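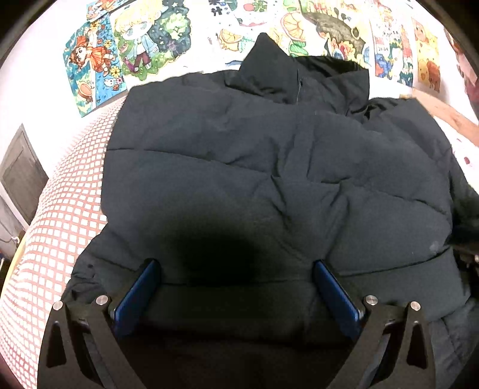 When the folding line at a laundry goes automatic, what happens to the people who were folding? At our place most of them ended up on puffers, coats and anything with a zipper, and two moved to the front counter.

Posted by kindurley_kate, Sep 10, 2025

I'm at Soladby, wash-and-fold plus some hotel work. The Paracha folder went in back in January and it eats sheets and towels all day long. Jackets are still us. You get a black quilted one with the collar all crumpled and creases running across the middle, and you lay it out flat and go from there. I kind of like it! My wrists don't, after 7 hours.

mangle_mike wrote:
Same here, but I wouldn't call it a good swap. The towels were the easy part of the shift. I could talk to people, zone out a bit. Now every single piece is a fiddly one and they still want the old hourly number.

kindurley_kate wrote:
Did they seriously not change the number? Ours got lowered after more than 4 weeks of complaining (Shahzad Lodhi, our shift lead, kept taking it upstairs).

mangle_mike wrote:
Nope. Same sheet on the wall.

pressroom_dee wrote:
I'm going to disagree with Mike a little. I did flatwork for years and my shoulders were shot. I'd take coats over king sheets any day. The pay is the thing to fight about - if the work left over is the skilled part, it should pay like it.

tumbler77 wrote:
And when the machine does coats too? We had a Zurnolura rep in who swore padded stuff was next. Dark fabric, lint showing, sleeves going everywhere, good luck to him. But I've been wrong before.

kindurley_kate wrote:
Ask him about hoods lol. Dee, did you get a raise out of it or just the sore thumbs?

pressroom_dee wrote:
Thumbs so far. Meeting's next week.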